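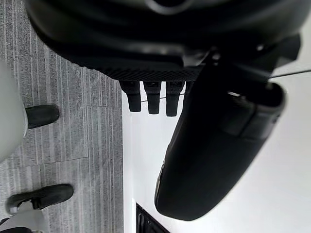

The Gray Carpet

Kazuhiro Uchida had until five o'clock to decide about the carpet.

It was gray, with fine streaks running through it, lighter and darker by turns, and it had been in the back office on Nair Street since before he took the lease. He had never liked or disliked it. Now the lease was ending and the landlord's letter said he could leave it or have it taken up, but he had to say which.

"Taken up costs 300," Dinesh Amin said on the phone. "Left costs nothing. Why are you calling me?"

"You picked it."

"I didn't pick it. It was there."

"You told me it was there when you came to see the place. You said, at least there's a carpet."

Dinesh was quiet for a moment. "That does sound like me," he said.

They had run the map business together for eleven years. Hutaven Maps, two desks and a plan chest. They drew walking maps for small towns, Sestberg first and then the villages up the valley, and the tourist offices sold them from racks by the door. The Sestberg map sold 900 copies in its best year. After that people had phones. Dinesh went to work for the county in the spring, and Kazuhiro stayed on to finish the orders.

Now it was November and the orders were finished. The plan chest had gone to a school. The desks had gone to a man who didn't want the drawers, so the drawers were out in the hall, stacked up, with pencils still rolling around in the top one.

He got down on his knees to look at the carpet near the window. With the desks there he had only ever seen the strip between them. Close up, the streaks ran the same way as the long wall, toward the street. He put his hand on it and pushed against the weave, then with it. It felt the same both ways.

What he was looking for was the ink. In their second year Dinesh had knocked over a bottle of blue, the blue they used for rivers, and they had gone at it with paper towels and then with milk, which Dinesh's mother swore by. Afterward they moved a desk over the place and didn't talk about it. Kazuhiro had thought about that stain many times. He had been sure it would cost them the deposit.

He went over the floor by the window and then by the radiator. He turned the lamp on and set it down on the carpet so the light came in low. There were dents from the desk legs. There was a staple, which he picked out with his thumbnail. He didn't find any blue.

He called Dinesh again.

"Where was the ink?"

"What ink?"

"The river ink. When you spilled it."

"Oh," Dinesh said. "By the door, wasn't it?"

"It was by the window. We moved your desk over it."

"We moved my desk because I wanted the light."

Kazuhiro looked at the door. He walked over and crouched down there too, with the phone against his shoulder. The carpet was worn a little thin where they had both come in every morning. It was gray.

"There's nothing here," he said.

"Then the milk worked."

"Milk doesn't work."

"Well, I don't know, Kaz. Maybe it was the old place. Maybe it was on Kovano Road."

Kazuhiro stood up. They had been on Kovano Road for only a few months, in a room over a bakery, before they could afford Nair Street. He tried to remember the floor there. He remembered the heat coming up through it, and how the paper curled, and Dinesh on his hands and knees with a roll of towels, laughing so hard that he had to stop and sit back. The floor under him was boards. The ink had gone down between them, and for a week they waited for the baker to come up the stairs and tell them it had come through his ceiling — he never did.

"It was Kovano Road," he said.

"There you go."

"I've been worrying about it the whole time we were here."

"You should have asked me."

"I'm asking you now."

A bus went by outside. Dinesh said he had a meeting in 20 minutes and had to find the room it was in, the county building being what it was. He asked if Kazuhiro wanted help with the drawers on his way home. Kazuhiro said he did.

After they hung up he found the landlord's letter on the windowsill. There were two boxes at the bottom. He checked the one that said leave in place, signed it, and put it in his coat. Then he picked the lamp up off the floor and went out to the hall to sort through the pencils.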